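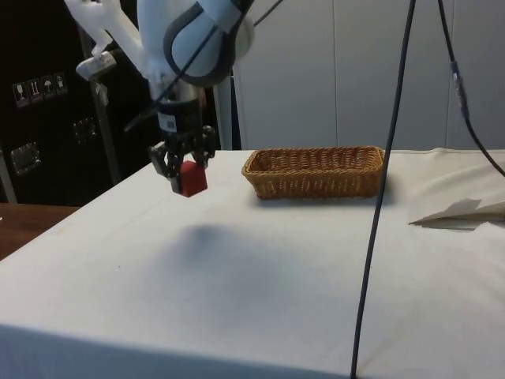 ## Sivlow Student Robotics, progress report for February

To: Ilona Deák, Cekton education fund
From: Guadalupe Cuevas, club advisor

Ilona, you asked for something shorter than the last report and with fewer adjectives. I've done my best on the second part.

### Where we are

The arm picks up the cube. I realize that sentence cost your fund a fair amount of money, so let me give it some company. In the fall the arm picked up the cube if a student typed in the cube's position by hand, and the student had to be Kristof. It now finds the red cube on the cloth by itself, closes the fingers on two opposite faces, lifts, and carries it over to the wicker basket. Any of the students can start a run, including the two who joined after winter break and were told only which button to leave alone.

We logged 504 attempts this period. Of those, 360 ended with the cube in the basket. The rest break down into missed grasps, drops on the way over, and one long afternoon in which the arm put the cube down very gently next to the basket every single time. That last one was a sign error. The student responsible has asked not to be named, and found it himself, so I'm honoring the request.

### What changed since the fall

**Grasping.** The first version of the grip code closed all the fingers at the same speed and hoped. Veerle Dekker rewrote it so that the fingers slow down shortly before contact, and the hand now squeezes to a set limit. The cube still comes up tilted on a lot of runs, one corner down, and we've stopped fighting it. A tilted cube goes into a basket as well as a straight one. It will matter when we get to stacking (see below), and Veerle would like it on record that she knows.

**The tablecloth.** The white cloth was my idea, to give the camera a plain background. It does that. It also shows the arm's shadow beautifully, and for two weeks the vision code was very interested in the shadow. Kristof Claeys now filters on color before anything else. We also learned that cloth creases, and that teenagers lean on tables. Smoothing it out is on the startup checklist, between "emergency stop tested" and "drinks on the other bench."

**Cables.** Better than they were. I'd stop short of "good." We lost most of a session to a connector that had worked its way out, and the students have since written a routing plan, with a diagram, which is lovely. Carrying out the plan is a March item.

### Money

We were awarded 1,199 for parts and supplies this term and have 300 left. Most of it went to replacement finger pads, a spare power supply and the shipping on the spare power supply. The basket came from my kitchen and has not been invoiced.

I'd like to hold the remaining 300 for travel to the De Luca Open in the spring, if the terms allow it. If they don't, please tell me soon and we'll buy cable clips, which we can always use.

### The De Luca Open

Our entry is in. The task has three parts: pick and place, sorting by color, and a stack of three. We can do the first. Sorting works in simulation, where everything works. Stacking hasn't been started, and the students have divided into those who think it will take a weekend and those who have met the robot.

Arnout Prins from Drorix came by for an afternoon and watched ten runs without saying a word, which unnerved everyone. He then suggested that we lift higher before moving sideways, and drops have been fewer ever since. He's willing to come back before the contest. I've told the students this is good news.

### What's behind schedule

- The written manual. Four pages exist. Two are the cover and the table of contents.
- The middle school demo, moved from February to March at the school's request, and I didn't argue.
- Sorting on the real arm. We need a second color of cube that the camera can tell from red under our lights. Orange was a mistake.

### Next period

1. Get sorting off the screen and onto the table.
2. Straighten the cube before release, so that stacking has a chance.
3. Carry out the cable plan.
4. Finish the manual, with Veerle as editor and me as the person who asks about it.

You're welcome at any session. We start at 3:30 and the arm is usually moving by 4:15, once the cloth is flat.

Guadalupe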